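Stripping leaves off roses without wrecking the stems?

Posted by Kelechi Chukwu, 9th December 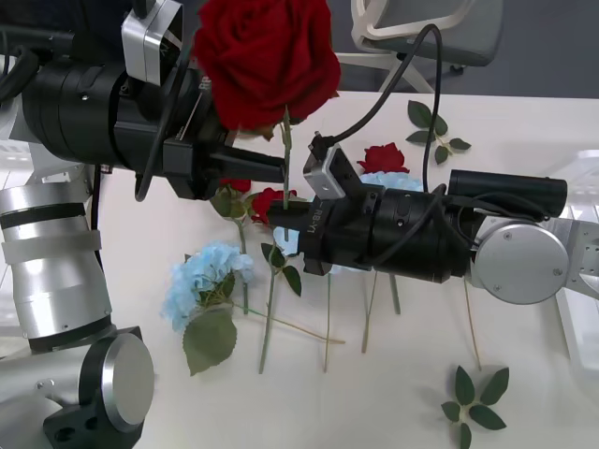 Long-stemmed red rose held over the white table, smaller ones and loose foliage still to sort.

I've fallen hard for flower arranging since September and I love it! My trouble is prep. How far up do you take the leaves off a long rose, and do the small ones get the same treatment? I have 22 table jars to fill for a lunch and one tall vase.

Salamatu Shehu
Oh, you're going to have such fun with this! Take off every leaf that would sit under the water and leave the top few, they look so pretty under a big open bloom. Pinch each leaf where it joins the stem and pull it gently sideways – scraping with a knife tears the green skin. Small roses go the same way, only cut them much shorter for jars. Trim the ends at a slant, then straight into water. Save your nicest loose greenery too, it fills gaps beautifully. I did 103 stems for my cousin's wedding like this and enjoyed every minute (my thumbs less so, wear gloves).

Yadav
Change the water every 2 days. I use a cheap stripper from Kirera, works ok on thick stems, too rough for thin ones.

Kelechi Chukwu
Thank you both! Gloves are on and I'm starting with the tall vase.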